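Gripper kit review – minutes, 12 May 2026
Skidstead evaluation group

1. The Honach hand-held gripper kit was reviewed against the February requirements. Quote stands at 470 per unit, spare pads included. Supplier offers up to 20 units on trial terms.

2. Jewelry sorting was discussed as the test task. Ribbed pads were judged suitable for small rings and chain. Pad wear to be logged per session.

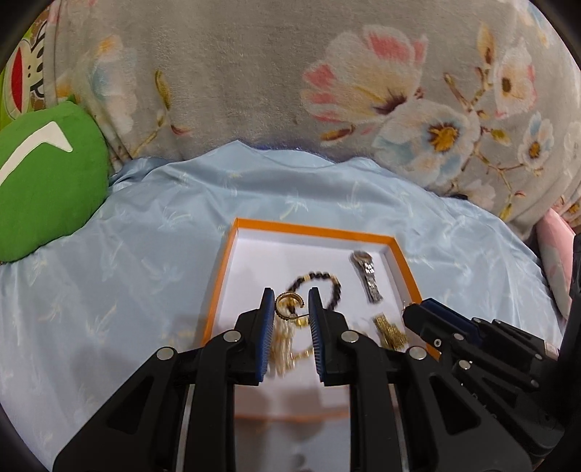 Asadi asked whether the quote covers replacement pivot pins, and said the trial should not start until Honach confirms this in writing. Agreed.

3. Dirach kit: comparison deferred – no loan unit available. Lead time is 6 weeks.

Action: request pin pricing; order 3 Honach units on trial once confirmed.

Meeting closed.

0 comments | 3 shares
© Skidstead – Contact – Back to top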